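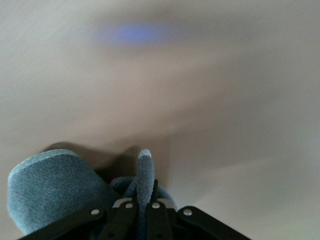 Clay mask pills under moisturizer and leaves a tight film. Wrong order, or wrong product?

Posted in Skin Care > Masks and Exfoliants
Asked 8/2/18 by Parveen Yousafzai

I use the Oma kaolin mask twice a week, evening only. Application is per the label: clean skin, even layer, leave until the edges lighten, rinse with lukewarm water. After rinsing I pat dry and apply a hyaluronic serum, then a gel moisturizer from Chaudhry. Within a few minutes the moisturizer rolls up into small gray-white bits along the jaw and beside the nose. The rest of the face feels tight until morning.

On non-mask evenings the same serum and moisturizer go on with no pilling at all, same amounts, same order.

Things I have tried so far:
Waiting longer between serum and moisturizer. Slight improvement on the cheeks, none on the jaw.
Skipping the serum. Less pilling, more tightness.
Using half the amount of mask. No change that I could detect.

Skin type is combination, oily through the center. No prescription products. Tap water is hard (the Olemstead supply, for anyone local). Is this residue from the mask, a conflict between the two gels, or am I drying the skin out to the point where nothing sits on it properly?

Sreekumar Amin
Accepted reply

Most likely residue, with over-drying as a second problem.

Kaolin doesn't dissolve. It is a fine mineral powder suspended in water and glycerin, and rinsing only works by lifting the particles off. If the layer has dried completely, particles stay behind in the places where hands don't reach well, usually the jawline and the creases of the nose. Your pilling is in exactly those two places. The film formers in a gel moisturizer (carbomer, xanthan gum and similar) then pick up the powder and roll.

Change the removal step before you change any products.

Wash the mask off while it is still slightly tacky. Ignore the color at the edges, which dry well ahead of the center. Lay a damp washcloth over the face and hold it there until the clay softens. Wipe downward with light pressure, rinse the cloth, and repeat until the cloth comes away clean. Finish with plain water and blot, leaving the skin damp.

Serum goes on the damp skin. Hyaluronic acid on fully dry skin, in a dry room, tends to feel tight as it sets, and you are putting it on right after a product that has already absorbed oil and water from the surface. Give it a couple of minutes, then press the moisturizer on with flat fingers. Rubbing will make any gel over gel combination roll sooner.

On frequency, twice a week is high for combination skin if the mask covers the whole face. Try once a week, center of the face only, and leave the cheeks out. If the tightness stops and the pilling continues, the two gels are the next suspect. Test that on the inside of the forearm, without the mask: serum, wait, moisturizer, then rub lightly with one finger.

Hard water may contribute. Calcium leaves a deposit of its own and cleansers rinse off less completely in it. I would not buy a filter over this until the washcloth method has had three or four tries.

brudlow_bathshelf

Had the same thing with a different clay mask. I switched to a cream moisturizer on mask nights and it stopped. Didn't look into why. Also check whether your moisturizer has dimethicone near the top of the list, mine did and it pilled over everything.

The Brudlow oat one is fine for this. 200 ml tube, no fragrance that I noticed.

Comments on the accepted reply

Parveen Yousafzai: Washcloth method tried on two mask nights. No pilling at the nose, a small amount on the left side of the jaw. Tightness is lower but still present on the cheeks, so I will keep the mask off them next time. Forearm test was negative for the two gels together. Dimethicone is listed fourth from last, for whoever asked.

Sreekumar Amin: Negative forearm test makes the gels unlikely. Check the hairline in front of the ear on that side as well. Clay left there can get dragged down to the jaw when the moisturizer goes on.

Parveen Yousafzai: There was some there. Will report back if it persists after I clear it.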